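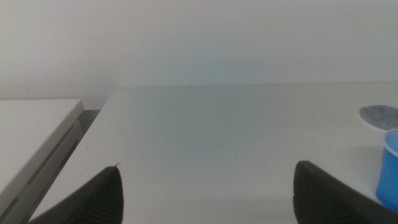

**Wanted: people who will go outside and look at a rain gauge every morning**

The Grinine Valley Weather Page is looking for backyard observers for the summer storm season. The pay is nothing. The hours are short but they come every single day, including the days you would like to sleep in.

Some background. We forecast for the valley from Altham down to the Sturkel flats, and we have a problem with thunderstorms, in that they refuse to rain on the official gauge. The gauge is at the Altham airstrip. Last June a storm parked itself over the Grasso side of the ridge and washed out two driveways and a very nice vegetable garden. The airstrip recorded a trace. We had forecast a trace, so on paper it was one of our best days of the year. The comments section saw it differently.

We want more dots on the map. Right now we have 347 registered observers, and 240 of them reported at least once last month. The rest signed up during an ice storm, when everyone is a weather person, and we wish them well.

### What you would do

- Read your gauge once a day, between 6 and 8 in the morning, and send in the number. Zero is a number. Please send the zeros. A blank tells us you're on vacation, a zero tells us it was dry, and we've been fooled before.
- Measure hail if you get it, once it's safe to go out. Use a ruler or a coin. We have retired "golf ball, but a small golf ball" as a unit.
- Tell us about wind damage, with a time attached. "During supper" is hard to plot.
- Stay inside when there is lightning. The gauge will hold the rain until you get there – it's a tube.

### What you need

A four-inch plastic rain gauge, the kind with the inner tube marked in hundredths. If you don't have one, we have a small stack of loaners. You also need a fairly open spot to put it, away from the roof, the big maple, and the lawn sprinkler. We had one station that reported a heavy shower at 5:30 every morning for most of a dry spell, and we were slower to catch on than we'd like to admit.

You do not need a weather background. You do not need to know what a cap is, or CAPE, or why we keep going on about dew points. If you do know, you're welcome too, but the form has no box for your own forecast. People have asked.

### Where we're short

Anywhere on the Grasso side above 876 feet, which at the moment is mostly guesswork on our part. The Sturkel flats south of the rail crossing are nearly as bad. In Altham proper we have plenty of gauges, including three on one street whose owners appear to be in competition. We'll still take you, but you may have to wait for a loaner.

### Training

There's one session, in the back room of the Altham library, on the first Tuesday evening in June. It runs 2 hours, and one of those is questions, most of which will be about whether it's going to be a bad summer. We don't know. We'll say so at greater length in person.

If you can't make it, we'll send you the handout and trust you.

### How to sign up

Use the observer form on the Grinine page, or leave a note at the library desk with your name, your nearest crossroads, and whether you need a gauge. We'd like to hear from you before the training. After that we'll still take sign-ups, but you'll be learning from the handout.

Posted Saturday, May 9, 2026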